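Fitted sheet or two flat sheets? Need opinions before December

gemmalongo
Posts: 101

I'm redoing our guest bed and I've fallen completely in love with the idea of sleeping the Drultholm way, two flat sheets and no elastic anywhere. You tuck hospital corners, pull it tight, and it feels like a nice old hotel! Has anyone here done it for a whole winter? 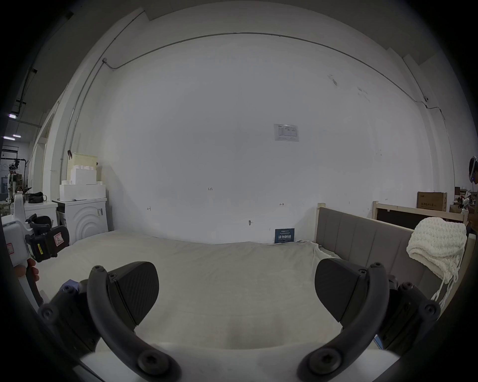 My mother swore by flat sheets and ironed every one of them. I won't be ironing, but I do love how they fold into a proper square for the closet.

pillowtalk_deb
Posts: 2534

Yes yes yes, do it. I switched two years ago and I'm never going back. Get percale, wash it warm and skip the softener. Mine are Bortolotti and they get better every month.

nudum_fan
Posts: 379

Gotta disagree with Deb. Flat sheets are lovely until somebody in the bed is a kicker. By 3 a.m. the corners are out and you're lying on bare mattress. The Nudum fitted one has a deep pocket and stays put all week.

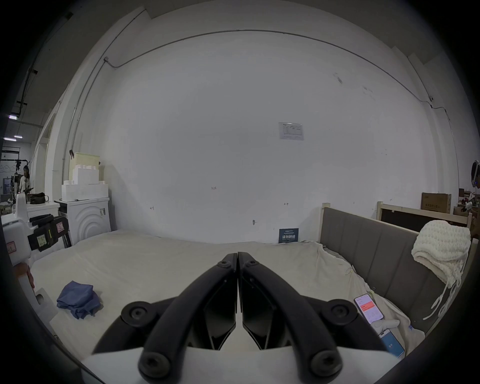

Also, cream over bright white, every time. White goes gray on me no matter what I do.

pillowtalk_deb
Posts: 2534

Then your corners aren't deep enough! Buy one size up. I use a king flat on a queen and tuck a good foot under each side. My husband kicks like a mule and it holds.

gemmalongo
Posts: 101

Ooh, one size up is smart, I'm stealing that. Now I'm stuck on color for the top layer. I keep coming back to blue, and there's a Ririne blanket I can't stop thinking about.

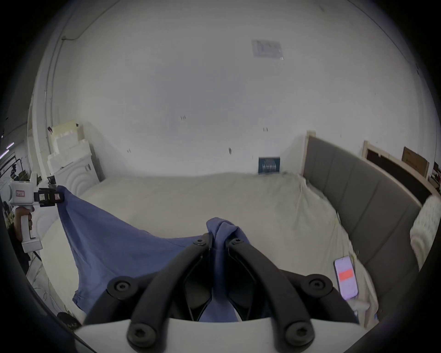 Blue fabric, close up

nudum_fan
Posts: 379

Blue is great, we agree on something. Wash it alone the first few times though. I'm still team elastic.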